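首页　短篇　连载　投稿须知　旧刊　登录

分类:小说 / 合租故事　标签:搬家、袜子、冬天

十二月　文 / Rizal Lumenta

剩下的那只

一

Ilham要搬走的那个礼拜,我们俩几乎没聊过什么正经话,聊的全是袜子。

先说一下我们那间屋。Skurkdale后街,二楼,3号房,两张床并排摆着,中间那条缝窄得离谱,早上两个人要是同时坐起来,膝盖肯定打架。所以我们有个规矩,闹钟响了他先起,我再赖五分钟。这规矩从来没写下来过,也没破过,除了有一回地震演习,我们在那条缝里卡了好一会儿,楼下Herman大叔举着喇叭喊三号房的快点,三号房的你们在干嘛。

毯子是房东留下的,两条都是粉的。刚搬来那天我跟Ilham站在门口,各拎一个包,看着那两张粉床,谁也没吭声。后来他说,颜色浅的那条看着厚一点,你睡吧,你怕冷。我说那怎么好意思。他说你少来,快放东西。于是我睡浅粉,他睡深粉,一睡就是三个冬天。毛圈那种料子,软是真软,粘毛也是真粘毛!穿黑裤子坐一下,站起来像刚抱过一只羊。

袜子的事就得从这儿讲起。

我们俩都只穿黑袜子。他是因为在Prosto上班,仓库有着装要求,黑鞋黑袜。我是因为懒,黑的耐脏,也不用配对,抓两只就走。问题在于他那些是他姐姐Dewanti寄来的,一年寄两回,袜口的罗纹织得很紧,洗多少遍都不松。我的是夜市摊上买的,一大捆3000块,穿到第二个月就开始往脚底下溜,走一条街得弯三次腰。

你想想看,两个人,一个晾衣架,全是黑的。

头一年我老实,收衣服的时候一只一只捏袜口,紧的放他床上,松的放我床上。第二年我就不那么老实了。有时候天没亮,屋里黑乎乎的,摸到一只紧的,脚已经进去了,暖和,服帖,那还能脱下来吗?我就穿着走了。晚上回来悄悄扔进洗衣篓,装作没这回事。

他肯定知道。有天晚上他坐在床沿上,脚翘得老高,盯着自己的脚看了半天,然后说:“我觉得我左脚瘦了。”

我说:“是吗。”

“右脚没瘦。”

“那你去看看医生。”

他笑得倒在床上,我也笑,笑完我从脚上扒下来一只丢过去,他接住,闻了一下,又给我丢了回来。

就这么个人。

所以他说要去Ullerska的时候,我的第一反应特别没出息,我说那晾衣架怎么办。他说什么怎么办,归你啊。我说哦。他说Prosto在那边开了新仓库,要人,包住,一个人一间。我说一个人一间好啊。他说是啊,好啊。然后我们俩就开始看天花板,Herman大叔在楼下炸东西,油烟味从地板缝里往上冒。

他定的是星期六早上的121路,天不亮就开的那班。

我本来以为收拾东西很快,一个人能有多少东西呢。结果他那个人,平时看着利索,床底下能拖出来一整个世界!一台不转的小风扇,他坚持说是会转的,要看心情。一袋子电线,每一根都不知道是谁的。Haziq借给他的一本烹饪书,里头夹着一张洗衣店的小票,小票早褪成白的了。还有我找了一年多的指甲刀。我举着指甲刀看他,他说哎呀,原来在这儿,语气好像是他帮我找到的。

Haziq那几天也天天来,说是帮忙,主要是坐在我床上吃花生。他是住1号房的,在街口那家叫Dong的洗衣店值夜班,对衣服有很多意见。他教Ilham卷毛衣,说要先把袖子折进去,从下摆往上卷,卷到领口再翻一下,像包春卷那样,怎么扔都不散。Ilham学了两回就会了,我学了五回,卷出来的都像春卷摔在地上以后的样子。

“你别卷了,”Haziq说,“你去数袜子。”

他说的是配对,不是真的数,可这个活比数还要命。我们把所有黑袜子都倒在我那张床上,堆成一个小山包,两个人一人一头蹲着,捏袜口。紧的,松的,松的,紧的,这只不紧不松,举起来对着灯看。我说这只是你的,洗松了。他说不可能,我姐寄的不会松,这是你的,新的那捆里头的。我说新的也没这么紧过。Haziq嚼着花生说,你们要不要剪开一人一半。

后来还是配好了。他那边一对一对码得整整齐齐,塞进鞋子里,鞋子再塞进箱子角上,省地方。只有一只没伴。

“少一只。”他说。

“洗衣机里?”

Haziq立刻说洗衣机不吃袜子,他在Dong上了四年班,机器里掏出来过钥匙、硬币、半副假牙,都是有名有姓来认领的,袜子丢了一定是人丢的。说得我和Ilham都有点惭愧。我们翻了枕套,翻了被套,被套的四个角都掏了,那地方最爱藏袜子,这个我有经验。掏出来一块手帕,一张公交卡。把床往外挪了挪,又挪回去。没有。

Ilham把那只单的放在手心里看了一会儿,往箱子里一扔,说算了,带走吧,说不定到那边它自己就生一只出来。

我没说话。我心里其实有点虚。因为我隐隐约约记得,礼拜三早上我是黑着灯穿的袜子,左脚那只特别服帖。但是礼拜三晚上我脱在哪儿了呢?我真想不起来了。我这个人,到家就往床上一趴,鞋在门口,人在床上,袜子在中间的什么地方,每天都不太一样。

星期五晚上我们去楼下吃饭,Herman大叔请客,炸了一大盘豆腐,非说是饯行。他喝了一点,拉着Ilham讲他年轻时候也去过Ullerska,讲那边冬天风大,晾出去的衬衫第二天早上能自己站着。讲了好几遍,衬衫一遍比一遍站得直,最后一遍差不多都要走路了。Ilham很认真地听,每一遍都说,真的啊。

上楼以后他很快睡着了。箱子立在门边,轮子朝外。我躺着听他打呼噜,平时我嫌烦,会伸腿过去踢他床板,那天晚上没踢。

他起来的时候我其实醒着。他没开灯,摸黑穿衣服,我听见拉链的声音,听见他膝盖磕在我床沿上,小声骂了一句。然后他站了一会儿。我应该坐起来的,对吧?我本来想好了要送到车站,还跟Haziq打赌说我肯定起得来。可是我就那么闭着眼睛,照老规矩,他先起,我再赖五分钟。

门关上了。轮子在楼梯上咕咚咕咚往下滚,滚到底,Herman大叔的狗叫了两声。

五分钟以后我坐起来,对面没有膝盖。

我也没哭,就是觉得那条缝忽然宽敞得很,虽然它还是那么窄。我把自己的被子叠了,叠得乱七八糟,又重新叠。把他那条深粉的毯子扯平,让它从床边上垂下来,他从来不这么铺,他都是团成一团。我给自己找了很多事做,倒花生壳,擦窗台,把那台要看心情的风扇插上电试了一下。它没心情。

然后我去抱我那条毯子,想拿到楼下抖一抖,Haziq的花生皮掉得到处都是。刚一掀,有个软软的东西从毯子底下滚了出来。我把毯子重新铺好,把那东西放上去,捋平。

黑的,袜口有罗纹,捏一下,紧的。上头粘着好些毛毛,中间还皱着几道。

它就那么斜躺在我的浅粉毯子上,后面是他的深粉床。

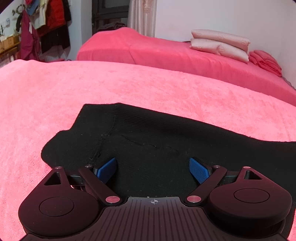 二、怎么还回去

我第一个念头是打电话。拨到一半又挂了,121路走山路,信号断断续续,我总不能对着电话喊袜子,袜子,袜子找到了,喊得全车人都听见。

Haziq下了夜班上来,看见袜子,一点也不意外,只说了一句:“人丢的。”然后他让我寄过去。我说寄一只袜子,邮费90块,够买多少袜子了。他说那你别寄,你留着,反正你左脚喜欢。

我想了一上午,还是把它洗了。手洗的,粘上去的毛一根一根摘掉,摘得眼睛都花了,晾在架子上。架子空出来大半边,它挂在正中间,风一吹转一圈,挺神气的。

下午三点多,手机响了,是Ilham。信号不好,他那头全是风声。

“到了,”他说,“房间挺大的。我跟你讲,床上的毯子是灰的。”

“灰的好啊,不粘毛。”

“粘的,粘白的。”他停了一下,“对了,那只袜子,你找着没有?”

我说:“没有啊,什么袜子。”

他在那边笑,风把笑声吹得一截一截的。他说行,那等我过年回来自己找,你别乱动我的床。

我说谁要动你的床。说完我看了一眼那条被我扯得平平整整的深粉毯子,走过去,把它团成了一团。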